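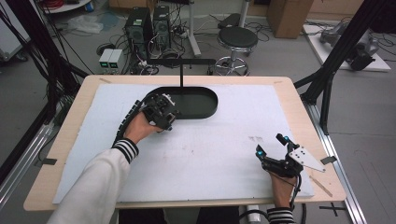
Le plateau ovale vert foncé sur la grande plaque de mousse blanche, côté main gauche.

Avril, 11 h. Reprise du plan de travail, que j'avais laissé dans un état un peu triste avant la pause. La plaque de mousse couvre maintenant une bonne partie de la table en bois clair, et je dois dire que ça change la vie : on voit tout de suite ce qu'on pose dessus, et le plateau ressort très bien sur le blanc.

J'ai gardé la petite pince grise sur le bord droit et le clip noir à gauche. Essayé 2 autres façons de fixer la plaque (adhésif dessous, puis cales), mais je reviens toujours à celle-ci - elle se démonte vite et ne laisse pas de colle sur le bois.

Le plateau vient du lot Nomley. Son rebord relevé se prend bien en main, même avec les gants, et j'aime bien sa forme de petit stade. Ceux de chez Wastgate étaient plus jolis, je le reconnais, mais trop plats à mon goût.

À faire, quand l'un de vous aura un moment :
- nettoyer les traces à droite du centre de la plaque, à l'éponge à peine humide
- ranger la baguette en bois qui traîne près du bord droit
- démêler les fils noirs autour des enceintes, par terre derrière la table
- recommander de la mousse chez Oramov, il nous reste 2 plaques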